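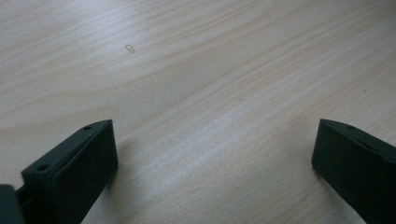
Print | E-mail

Friday

Moved the photos off Tonesard today, or most of them. The free plan drops to a smaller limit in February and I was well past it. I had put it off because the export tool only lets you pick one album at a time, and I have a lot of albums with names like "misc" and "misc new."

Started at 9 in the morning. The first album was the big one, 3,930 pictures, and the site said it would send a link when the file was ready. The link came before lunch. It was split into 3 zip files and the second one would not open. I downloaded it again and it opened fine, so it was probably the connection here.

The dates are the annoying part. Tonesard keeps the date a picture was taken in a separate small text file next to each picture, and the picture itself gets the date of the download. Kereama is supposed to read those text files when you import. It did for the phone pictures. It did not for anything that came off the old scanner, so my parents' wedding is now filed under this week. I fixed a few by hand and then stopped. There is a batch option in the Tools menu but it wants the file names in a certain order, and I did not feel like learning that today.

Kereama also wanted to turn on face grouping during setup. I said no. It asked again when I restarted it. There is a checkbox on the last page of the settings, under Library, that makes it stop asking.

Faster than the old site for scrolling, I will say that. Search is worse. I typed "lake" and got nothing, then typed the name of the folder and got it right away. So it only looks at names. I will have to name things better.

For mail I am staying with Bosar for now. The new version moved the reply button to the top right and put the archive button where reply used to be, and I have archived several messages I meant to answer. You can move them back under View – Toolbar – Customize, but the change did not stick after I closed it. Will try again after the next update.

The second album finished in the afternoon, 1,460 pictures, all good, dates and all. Copied both albums to the outside drive as well. The drive is getting full and has over half its space taken up by old backups from the Banwood program, which I stopped using when they dropped support for this version. I think those can go but I want to look inside one first. The Banwood files need the Banwood program to open, so I may have to put it back on the old laptop.

Left to do: the scanned albums, the short videos, and canceling the paid add-on before it renews. The cancel page was down when I tried it tonight.

Print | E-mail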